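Setting the table by the book: Rochelle Grimshaw on catering standards

Rochelle Grimshaw has spent nine years writing service specifications for contract caterers, first at Cullinane and now as an independent adviser. Her latest, prepared for the Kelham group of conference centres, comes into force on 4th December. It covers place settings, crockery stock and replacement rates.

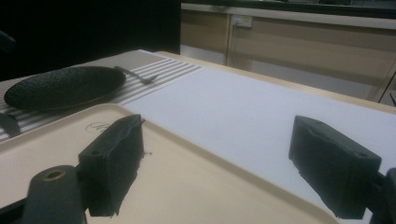
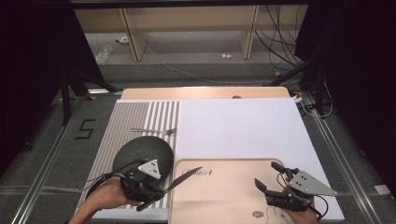
Grimshaw says the specification began with a stock audit. Kelham held 3,231 dinner plates across its sites, in 9 patterns, of which four were no longer made. "You can't replace a broken plate in a discontinued pattern," she says. "You put out a near match, and after two years every table has three kinds of white on it."

The group has settled on a single range, Grasano, in two diameters. The rim was the deciding factor. A narrow rim gives more usable surface but chips sooner in a rack dishwasher. Grasano's is rolled, and in the trial Grimshaw ran in April the kitchens withdrew fewer plates than with the older stock, over 2,000 wash cycles. She is careful about the result. "It was one machine, one detergent and one crew. I'd want a second site before I put a figure on it."

Cutlery took longer. The previous contract specified weight per piece and left out balance, so forks that met the standard still slid off the plate when it was cleared. The new document gives a balance point for each item, measured from the end of the handle. Hamish Tapsell, who manages purchasing for Kelham, objected at first on grounds of cost. The final order was for 638 settings, with knives from a different supplier, Sula, after the original maker declined to alter its handle.

On spacing, the text allows each diner 60 centimetres of table edge and fixes the fork and knife by their distance from the plate. Napkins are left to the site. "I had a page on napkins," Grimshaw says. "Hamish took it out, and I haven't missed it."

Training is by a laminated card — one side for lunch, one for dinner. Grimshaw would have preferred a half-day session for all new staff, but turnover made that impractical.

She expects the breakage clause to be revised first. It currently counts chipped and broken plates together, which makes it hard to tell handling damage from wear in the machine. The sites have been asked to log the two separately until April, when she will look at the numbers with Tapsell and decide whether the spare stock should be cut.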